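Akteneinsicht als Geschädigte nach Einstellung des Verfahrens

Yen-ting Tang
Mein Fahrrad wurde im Juni am Bahnhof Stakau gestohlen, Schaden 894 Euro. Die Staatsanwaltschaft hat eingestellt, Täter nicht ermittelt. Komme ich ohne Anwalt an die Akte? 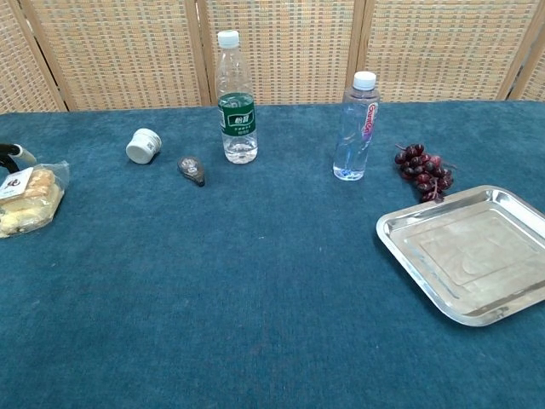 Das Aktenzeichen liegt vor, die Versicherung verlangt einen Nachweis.

Barrera
Ja, § 406e Abs. 3 StPO. Schriftlicher Antrag bei der Staatsanwaltschaft, Aktenzeichen angeben.

zumport_2
Bei mir reichte der Einstellungsbescheid in Kopie.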